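**Ralik bench covering paper, brown, on the roll**
Sold by Naltico. Stocked in one width and one weight. Made-up lengths are cut to order.

Ralik is a plain brown paper for covering work tables, packing benches and layout tables. It replaces the earlier Flanagan roll, which is no longer stocked. 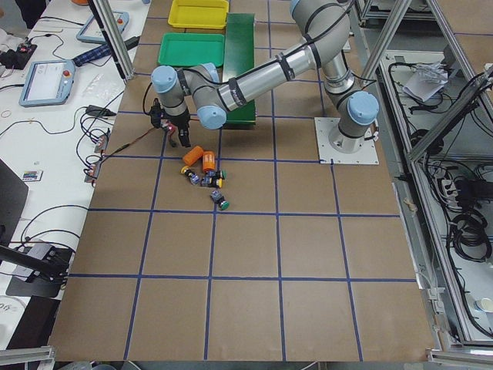
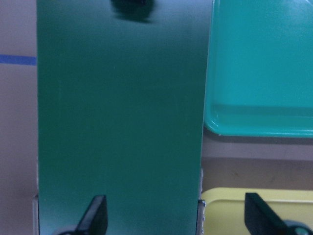
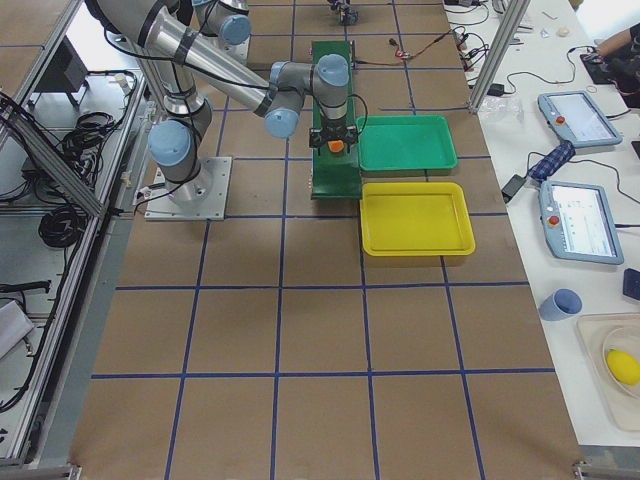 Text: Ineke Van der Linden, product editor, bench and packing supplies

## General

The paper is uncoated on both faces. One face is calendered slightly harder than the other and is wound to the outside of the roll. Either face can be used. The harder face wipes down better and takes pencil less well. The softer face accepts pencil, ballpoint and most felt markers without feathering, but it picks up oil faster.

The paper is not waterproof. A spill left standing will cockle the sheet, and the cockle does not press out when the sheet dries. For wet work, order the Zokura lined grade, which has a film backing and is listed on its own page.

## Ordering

| Item | Order code |
|---|---|
| Full roll, brown | 492 |
| Made-up length, brown | 492-C |
| Full roll, brown, with core plugs | 492-P |

Minimum order for full rolls is 2. Made-up lengths have no minimum, but each length is charged a cutting fee and is shipped rolled, never folded. Orders of 15 rolls or more go out on a pallet and need a delivery address with a loading bay or a tail-lift booking.

Core plugs are needed only if the roll will hang on a wall bracket. A roll used in a floor stand or under-bench cradle turns on the bare core.

## Laying

Store the roll in the room where it will be used for one night before cutting. Paper brought in from a cold store and laid at once will grow across its width and lift in the middle.

1. Clear the table and scrape off old adhesive.
2. Pull the paper off the roll with the curl facing down.
3. Cut it long at both ends and fold the surplus under the table edge.
4. Fix one end. Draw the sheet tight by hand and fix the other end.
5. Fix the long sides, working outward from the middle.

Do not glue the sheet down over its full area. It then has to be scraped off in strips, and most table finishes will suffer.

Joints between two sheets should be butted and taped. A lapped joint leaves a step that catches small parts and the points of dividers.

## Marking out

Reference lines can be drawn or taped. Tape is easier to see from a standing position and survives wiping. Low-tack masking tape can be lifted and moved during the first days. After that it will pull fibers from the softer face, so lay the harder face upward if the lines are expected to move.

Measure all lines from a single edge. Stepping each line off the one before it adds the errors together, and on a long table the last row will be visibly out of square. Check both diagonals before pressing the tape down fully.

## Replacement

There is no fixed service life. Replace the sheet when the surface has worn to a nap, when a cut runs through to the table, or when old marks interfere with new ones. Two layers may be laid at once, so that the top one can be stripped off and work resumed. Three or more layers will creep.

Used paper free of tape and oil can go in with ordinary mixed paper. Cut the taped strips out first.

## Storage

Stand full rolls on end, off a concrete floor. Part rolls should be banded and kept in the original sleeve. Edge damage on a part roll is not covered by returns.

## Returns and technical questions

Unopened rolls are accepted back at the trade counter until 4 p.m. Made-up lengths are not returnable. Questions on grades and cutting go to Ngozi Adebisi, and pallet bookings to Bláthnaid Conneely. The next price revision takes effect in July.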